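4. The room, the shelf and the table

I should say up front that I never meant to write this much about a shelf. The plan for Solar was to look at how people put groceries back after they change their minds, and the furniture was going to get one line in the methods. Then Bram Lambrechts and I spent our first long day in the Rollau room, and by the evening most of our notes were about the furniture anyway (Bram had a full page on the front lip alone!). So the room gets its own section, and the people come in Section 5.

We took 34 people through the task, one at a time, and ended up with 173 put-backs we could use. A put-back, for us, is any moment when an item leaves a hand and is left on a surface, whichever surface that is. The first session was on 2018-01-22 and the last one in July, with a long gap in the spring when the room was being painted. I checked the earlier and later sessions against each other and the paint made no difference that I could find, though the room did smell terrible for a while.
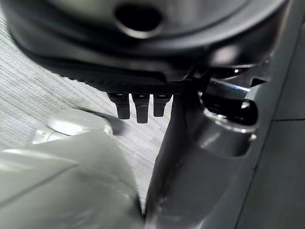 4.1 Why chip cans

Chip cans are a bit of a gift if you care about tidying. They stand up fine, they lie down fine, and once they're lying down they roll, which a cereal box will never do for you. A can on its side also shows you a lot less of its label from the front, so a shopper has to lean in or turn it. We tried jars first, but the Dumlao group had already done a nice job on jars (Dumlao, Section 2) and I was scared of broken glass on my watch.

We asked people to treat the cans the way they would in a store they liked. I kept that wording vague on purpose. In the pilot we had said "neatly," and everyone stood up perfectly straight and lined the cans up like soldiers, and we learned nothing at all. With the vaguer wording, people relaxed, and the cans started going down on their sides, sometimes in a pile, sometimes wherever there was a hand's width of shelf free.

We didn't correct anything between turns. If one person left a can at an angle, the next person found it that way. I know this makes the turns depend on each other, and Bram argued hard for a reset after every person. We settled on a reset after every second person, which pleased neither of us but does let us compare a fresh shelf with a used one.

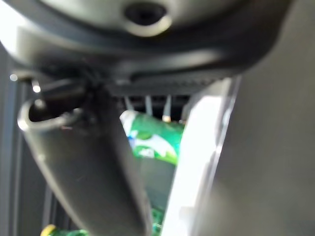
The difference between the two is bigger than I'd have guessed. On a fresh shelf, with all the cans standing, people mostly stood theirs up too. On a used shelf they mostly laid theirs down, even with plenty of room to stand it. My reading is that people copy what's already there, and one can on its side works as a kind of permission. Bram's reading is duller and may be right: a standing can next to one that might roll looks like trouble, so people go low. Our data can't pull these apart, and I'd love it if somebody else had a go.

4.2 The table next door

Now the table, which I really did think of as a spot to put your coat. It was there so that people had somewhere to set an item down while they made up their minds, and our coding sheet only had one box for it, "table, any." That box filled up fast, and we had to go back through the sessions and split it.
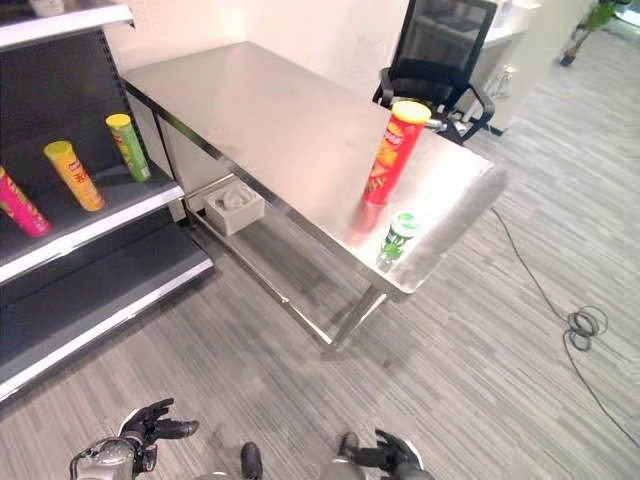 Standing up or lying down depends a great deal on what kind of surface you're over. I had been coding shelf and table as if they were the same flat board at two places, and they aren't used that way. Figure 3 has the contrast I mean: the three cans on the middle shelf are lying at angles to one another, while the red one on the steel table is upright near the front corner, with the small green-and-white bottle close to it at the near edge. The bottom shelf is empty there, too, so a lack of space won't explain it. I now think of the table as a place where people show things (to themselves, or to whoever is next) and of the shelf as a place where they get rid of them. An item on a table is still in play, and it gets stood up and turned to face somebody. It's one moment and a handful of objects, so please take the figure as a picture of the idea and look to Table 5 for the numbers.

The corner matters as well. I don't have a good word for it, so in the coding sheet it's just "corner habit." People walk up, stop at the nearest part of the table, and put the item down within easy reach, which means the near edge gets crowded and the far end gets nothing. We'd seen the same thing in the Prurel kitchen study, where bowls bunched up at one end of a long counter and the other end stayed clear all through dinner. 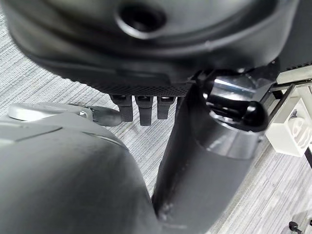
What I'd change, if we ran Solar again, is mostly the coding sheet. I would write down which way up an item is before anything else, then how far it is from the nearest edge, and only then which piece of furniture it's on. We did it the other way around and paid for it with 2 weeks of going back over old sessions. I would also give the table a middle. A strip of tape would do, just enough to tell "near edge" from "further in" without two coders having to squint and argue.

I'd keep the room plain, though. A reader of an early draft asked why we hadn't dressed it up more like a store, with price tags and music and so on. We talked it over and left it alone. People got into the task quickly, and several of them apologized to me for leaving a can crooked, so I'm fairly sure they felt they were in somebody's shop. The wording we used with them is in Appendix B, and the full coding sheet, with my crossings-out, is in Appendix C.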